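Where Graduate Applicants Drop Out: Online Application Forms at Four Employers
Project report, submitted 23/06/2018

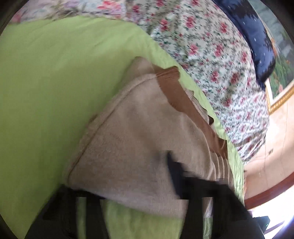 1. Background

Employers often say they can't find enough graduate applicants. Our group wanted to know how many people start an online application and never send it. The project looked at the length of the form and whether it made a difference to completion.

Four employers agreed to share their figures: Dultel, Tundum, Annan and Forimside. All four hire graduates into office roles and all use an online form linked from their careers page. Dultel and Annan ask for a résumé and a short set of contact details. Tundum and Forimside ask applicants to retype their work history as well, and Forimside adds a written question with a limit of 200 words.

2. Method

We received totals for forms started and forms submitted over one intake. No names or contact details were passed on to us. Across the four employers, 3,545 forms were started.

We also ran a survey of final-year students who had applied for at least one graduate job. It had 60 responses. Students were asked which part of a form had last made them stop, and whether they went back to it later.

One of the group timed each form from the first page to the submit button, using the same résumé. Forms were not sent.

3. Results

The two short forms had higher completion than the two long ones. Forimside had the lowest of the four. Tundum was closer to the short forms than we expected, and we think the save button on every page may explain some of this. Forimside's form logs the applicant out when it is left idle and the answers are lost.

In the survey, the most common reason for stopping was retyping details already in the résumé. Creating an account came next. The written question was mentioned less often – several students said they didn't mind it if the topic was clear.

Most students who stopped did not go back.

4. Limitations

The employers count a "started" form differently. Annan counts it when the page is opened, while the other three count it when an account or email address is entered. This probably makes Annan's completion look worse than it is. We left the figure as supplied and marked it in Table 2.

The survey went out through our own faculty, so it leans toward business students.

5. Recommendations

Remove the work history pages where a résumé is already required. Let applicants save and return. Put the expected time on the first page.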